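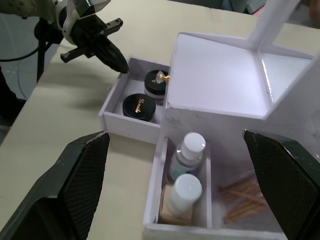
This page was last changed on 2 Oct 2026.

Home | Regions | Conflicts | Treaties | A–Z index

Print this article | E-mail this article

Reading time: 4 minutes

Kang Line

The Kang Line is the ceasefire line that separates the armed forces of Kumasia from those of Gravar. It follows the Kang River for most of its length and leaves the river in the north, where it climbs to the Furetti plateau. The line is 138 kilometers long. It is not an international border, and neither government accepts it as one. Official maps in both countries show the whole of the Kang valley as national territory.

Name

The line takes its name from the river. In Kumasia it is usually called "the river line" in news reports, even for the northern section, where there is no river. The government of Gravar used the term "line of separation" in its documents for many years and changed to "Kang Line" after the July Protocol was signed. Older road signs on the Gravar side still carry the earlier name.

Background

Fighting in the valley began after a dispute over the bridge at Furetti, then the only paved crossing between the two countries. Kumasia had closed the bridge to trucks following a series of attacks on its customs posts. It said that the attackers had come from camps on the east bank. Gravar denied this and moved regular troops up to the river. The two armies exchanged artillery fire for 56 days. Most of the damage was done in the lower valley, where the villages stand close to the water on both sides.

The first ceasefire was arranged by telephone between the two military commands and was never written down. It left each army where it stood. Disagreement about where exactly that was led to further clashes, mainly on the plateau, where the ground is open and there were few landmarks to go by.

The July Protocol

The July Protocol was the first written agreement on the line. It had a short main text and an annex of maps. Under the protocol, both sides agreed to keep heavy weapons at least 40 kilometers from the line, to mark the line on the ground with concrete posts, and to report any movement of troops larger than a company one day in advance. Smaller patrols were allowed up to the posts but not past them.

The protocol did not deal with armed groups that belonged to neither army. Kumasia had asked for a clause under which each government would answer for any attack launched from its side. Gravar refused, saying it did not control the hill country behind the plateau well enough to give such a promise. The question was left to later talks, which have been held at irregular intervals without result.

Course

From the south, the line starts at the point where the Kang enters the reservoir and runs upstream along the middle of the main channel. The channel has shifted in several places since the maps were drawn. Two gravel islands that were on the Kumasian side are now joined to the east bank at low water. Both are treated as closed ground, and grazing on them is banned.

Above the old ferry landing the valley narrows, and the river is fast enough that it is rarely crossed. The line leaves the water at the Furetti bridge, turns northwest, and follows a ridge to the plateau. The last stretch is marked only by posts. Snow covers many of them in winter, and most of the recorded cases of patrols straying across have taken place here.

Crossings

There are 4 crossing points. The largest is the Furetti bridge, which was rebuilt with a single lane and is open to trucks, buses and private cars. The other crossings are for people on foot and are used mostly by families with relatives on both banks. A permit is required on either side. Permits issued by one government are not accepted by the other, so a traveler needs both.

Vehicles at the bridge are searched twice, once at each end. Goods are unloaded and repacked on the Kumasian side, while Gravar relies on scanning equipment and opens only selected loads. Drivers have complained about long waits, especially at harvest time – fruit from the lower valley has to be moved quickly and there is no cold storage at the bridge.

Incidents

Since the protocol was signed, most incidents have involved single shots, drones or small groups trying to cross at night. The most serious was the attack on the bridge checkpoint, in which gunmen hidden in a load of timber opened fire on guards during a search. Kumasia blamed a group based in the hill country and published recordings of radio traffic. Gravar questioned whether the recordings were genuine but arrested several people in the following weeks. The bridge stayed closed until both sides had agreed on new search rules.

Drones have become a regular subject of complaint. They have been used to carry cash, radio parts and ammunition over the narrow part of the valley. The protocol was written before such flights were common and does not mention them.

Monitoring

There is no outside observer force. Each army keeps a liaison office near the Furetti bridge, and the two are connected by a telephone line that is tested every morning. More serious matters are raised at meetings of senior officers, held in turn on each side of the bridge. Minutes of these meetings are not published.

See also

Furetti bridge
July Protocol
Kumasia – Gravar relations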